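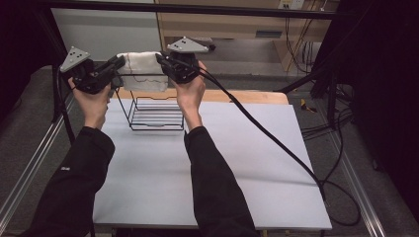 Em defesa do estendal

Passei os primeiros anos da minha vida adulta convencido de que um estendal era uma coisa que se tinha enquanto não se podia ter outra. Havia a roupa pendurada nas cadeiras, depois o estendal de abrir, depois, com sorte e ordenado, a máquina de secar, e aí acabava a história. Cheguei a ter a máquina. Vendi-a em dezembro a um casal do terceiro andar e quero contar porquê, com todo o entusiasmo que o assunto merece (e merece muito!).

Começo pelas toalhas, que é por onde toda a gente ataca. «Ficam ásperas.» Ficam, sim, e eu adoro que fiquem. Uma toalha seca ao ar tem corpo, agarra a água, esfrega as costas como deve ser. A toalha que sai da máquina é um bichinho fofo que espalha a humidade de um ombro para o outro. A minha amiga Ylva Kvam, que cresceu no norte da Noruega e seca lençóis na rua em pleno inverno, riu-se de mim quando lhe confessei que punha amaciador para compensar. Disse-me para sacudir a toalha com força duas vezes, uma antes de pendurar e outra antes de dobrar. Faço-o desde então. O amaciador continua debaixo do lava-loiça, a meio.

Sacudir é, aliás, metade da arte. Quem tira uma camisa da máquina de lavar e a pousa enrodilhada no estendal está a marcar encontro com o ferro. Quem a sacode pelos ombros, lhe puxa a carcela, lhe alisa o colarinho com os dedos e a pendura pela bainha, de cabeça para baixo, poupa-se a quase tudo. Levei anos a aprender isto e aprendi-o a olhar para a varanda da vizinha da frente, que estende com uma disciplina de orquestra: meias aos pares, camisas todas viradas para o mesmo lado, os panos de cozinha à ponta onde o sol chega primeiro. Nunca falámos. Devo-lhe imenso.

Há quem ache feio. Conheço prédios em Lisboa onde o regulamento proíbe roupa na fachada, e já ouvi numa reunião de condomínio que a roupa estendida «desvaloriza». Fico sempre espantado. Vimos da mesma cidade que imprime essas varandas em postais, ímanes e sacos de pano, e que depois pede aos moradores que as escondam. Gosto de roupa à janela como gosto de ouvir rádio nas cozinhas dos outros. Sei que nasceu um bebé no prédio do lado antes de qualquer anúncio, pelos bodies minúsculos na corda, e sei quando os netos da senhora do rés do chão vieram passar a semana, porque aparecem equipamentos de futebol do tamanho de um guardanapo.

Claro que nem tudo é sol. Um apartamento pequeno, virado a norte, em janeiro, é uma prova de fé. Escrevo isto a 8 de janeiro de 2025, com umas calças de ganga penduradas há tanto tempo que já lhes tenho afeto. Para quem vive assim, deixo o que funciona cá em casa. Centrifugar uma segunda vez, sem água, só a roupa grossa. Deixar espaço entre as peças, mesmo que isso signifique lavar menos de cada vez. Pôr o estendal no meio da divisão e nunca encostado à parede. Abrir as janelas dez minutos de manhã, dos dois lados da casa, por muito frio que esteja lá fora. E virar as calças do avesso, com os bolsos de fora como orelhas.

O lençol de baixo merece um parágrafo próprio. Aquele, com elásticos! Durante muito tempo pendurei-o de qualquer maneira e ele vingava-se, guardando nos cantos bolsas de água que só se revelavam na cama. Agora penduro-o dobrado ao meio, com os elásticos todos para baixo e abertos, e passo por lá a meio da tarde para o virar. A ajuda de outra pessoa é preciosa. Dobrar lençóis a dois é das poucas danças que sei: afastar, esticar, juntar, trocar as mãos. Foi assim que a minha avó me ensinou, e foi durante essas dobragens que me contou quase tudo o que sei da família. Com as mãos ocupadas e um lençol pelo meio, falava-se do tio que emigrou, da herança, do noivo que houve antes do meu avô.

O dinheiro também conta, não vou fingir que não. Apontei durante uns meses o que a máquina me levava, num caderno, e quando somei as cargas do ano inteiro cheguei a 312. Trezentas e doze vezes em que carreguei num botão sem pensar se precisava. Havia dias em que a ligava por causa de duas camisolas. Vendi-a por 100 euros, com o manual e o tubo, e no lugar dela cabe agora uma prateleira que me fazia falta há séculos.

E a roupa dura mais. Aquele cotão cinzento que se tira do filtro com certo prazer, confesso, eram as minhas camisolas a desfazerem-se aos bocadinhos. Tenho uma de lã azul, comprada numa viagem, que atravessou duas mudanças de casa e um cão, e está ótima. Seca deitada sobre uma toalha, longe do aquecedor, e leva dois dias. Deixo-a levar.

O Eusebio Mateos, meu colega de trabalho e pai de gémeos, discorda de mim com veemência e tem argumentos de peso. Diz que com duas crianças em casa a máquina de secar foi a diferença entre dormir e não dormir, e que o meu entusiasmo é o de quem lava roupa para um. Tem razão em boa parte. Quem tem três turnos, ou bebés, ou uma casa onde a humidade já faz desenhos no teto, não precisa que eu venha pregar. Escrevo para os outros, os que, como eu, têm uma varanda razoável, alguma folga ao fim do dia e uma máquina ligada por hábito. A esses peço só que experimentem uma semana de bom tempo.

Porque há uma coisa que custa explicar a quem não estende: o quarto de hora em si. Não levo o telefone, teria de o pousar de qualquer modo. Tenho as mãos frias, uma mola na boca, e vou reparando em coisas. O punho que está a puir, o botão por um fio, a mancha que afinal saiu. Conheço a minha roupa muito melhor do que conhecia, compro menos e coso mais, mal, mas coso. E vejo a rua. O homem do café a baixar o toldo, os miúdos da escola em fila, o gato do número sete no muro dele.

Uma palavra sobre molas, para acabar com o que é prático. As de madeira são as minhas preferidas, embora apodreçam se ficarem na corda, e por isso recolho-as num saco todos os dias. As de plástico estalam ao segundo verão. As de inox são caras, duram, e deixam às vezes uma marca nas malhas finas. Uso as de madeira para quase tudo e guardo as de inox para os edredões e os dias de vento, que na minha rua sobe do rio e já me levou uma fronha que nunca mais vi. Se alguém a encontrar, é às riscas verdes.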